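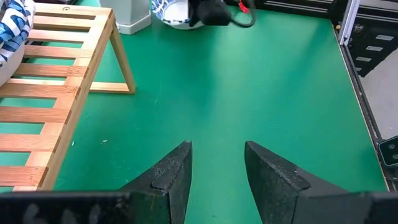
Ticket 2917: Wooden rack slides on green tabletop
Queue: Furniture and fittings, Heron building
Opened by: Oona Vainio
Assigned to: Satish Nigam
Priority: Low (requester selected Urgent)
Status: Closed

Oona Vainio, 9:10 am
The slatted wooden rack in the second floor workroom will not stay where it is put. Lean on one end, even slightly, and it sets off across the green table like a sled. I have now chased it twice. Please fix the rack or the table, I have no preference.

Satish Nigam, 9:42 am
Thanks Oona. Has anything changed recently? New rack, new table, new cleaning product?

Oona Vainio, 9:50 am
Same rack, same table. The table is cleaner than I have ever known it, if that counts as a change.

Satish Nigam, 11:05 am
It counts. Checked the cleaning log. The table was switched to Droltelach surface polish in November. Before that it got dish soap and a rag. Asking Yevhen.

Yevhen Derkach, 11:31 am
Yes, that was me. The tabletop looked dull and someone complained. Now it looks nice and someone complains.

Satish Nigam, 1:15 pm
Site visit. Findings:
Rack placed flat, pushed from one end with one finger. Moves freely.
Tried the same rack on the bare shelf by the door. Does not move.
Turned the rack over. There are four shallow round marks under the side rails with old glue in them. I believe these were feet.
Feet not located. Looked under the table, behind the radiator and in the drawer where small things go to retire.

Liis Ķēniņš, 1:40 pm
Are they little clear rubber dots? I threw out some little clear rubber dots. They were stuck to the slatted rack and I took them for something off a parcel.

Satish Nigam, 1:44 pm
Those were the feet.

Liis Ķēniņš, 1:45 pm
Noted with regret.

Satish Nigam, 3:20 pm
Attempt 1: washed tabletop with warm water and dish soap, dried with a towel. Rack still slides, but with less enthusiasm.
Attempt 2: folded dish towel under the rack. Holds well. Requester says it looks like a picnic.
Attempt 3: scraped the old glue off the rails, wiped them down and left them to dry. New stick-on feet ordered, pack of 80, the smallest pack Bansal would sell us. We need four.

Oona Vainio, 3:26 pm
What happens to the other 76?

Satish Nigam, 3:28 pm
Separate ticket, please.

Satish Nigam, next day, 10:05 am
Feet arrived and fitted, one near each end of both rails. Pressed down for 90 seconds each, as per the packet. Pushed from either end, the rack stays put. Pushed hard, it takes the whole table with it, and I am calling that a pass.
Yevhen will keep the polish for the windowsills. Please lift the rack to move it. Dragging will peel the feet off and we will all be back here.

Oona Vainio, 10:30 am
Confirmed fixed. The table wobbles now that I'm paying attention to it. Opening a new one.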